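Posted in: Reviews, Workshop, Robots. Tagged: grippers, Viltitz, small parts.

I've had the Viltitz gripper kit on my bench since December and I like it more every week, so time to write it up properly. The short version is that it picks up small awkward parts better than anything else I've bolted to my arm, and I paid $161 for it.

You get the motor unit, two fingers, the mounting plate, a small wrist camera with its bracket, and a bag of screws with a few spares (thank you!). Putting it together took me 40 minutes, and a good part of that was hunting for my short hex driver. The cable is a bit stiff where it leaves the motor. I routed mine along the outside of the arm with a loose loop at the wrist and it's been fine.

What sold me is the pads. They're black and really gritty, almost like coarse sandpaper, on red plastic fingers that come to a point. My old gripper from Irkby had smooth rubber and it would squeeze a gear right out sideways, like a watermelon seed. These just hold on. I run small plastic spur gears mostly, laid out on a piece of gray cloth so they don't skate away when a finger bumps them.
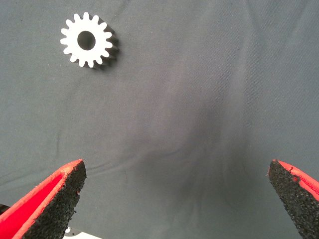 I let it run a long pick-and-place job over several evenings, 1000 tries in all, same gear, dropped in a different spot each time. It got 932. Most of the misses were my own fault, from before I'd redone the camera calibration, and after that I could go make dinner and come back to find it still happily working away. The pointed tips help a lot here, they get down beside a thick gear without needing much room.

Gripes? A few. The manual covers calibration in half a page and skips the part where you set the open width, so I wrote to support. Amândio Coelho wrote back the same afternoon with the missing steps, and he was very patient with my follow-ups. The pads also shed a little grit when new, so wipe them down before you put anything clean in there. And I'd love a softer set for painted parts, I wouldn't trust these on a nice finish.

Leonilde Frade asked in the comments last time if it fits the Sila arm. Yes, with the plate that comes in the box, but you'll need the longer screws. I haven't tried it on anything else yet. Next up is a bin of mixed washers, flat ones, which I expect to be a lot harder!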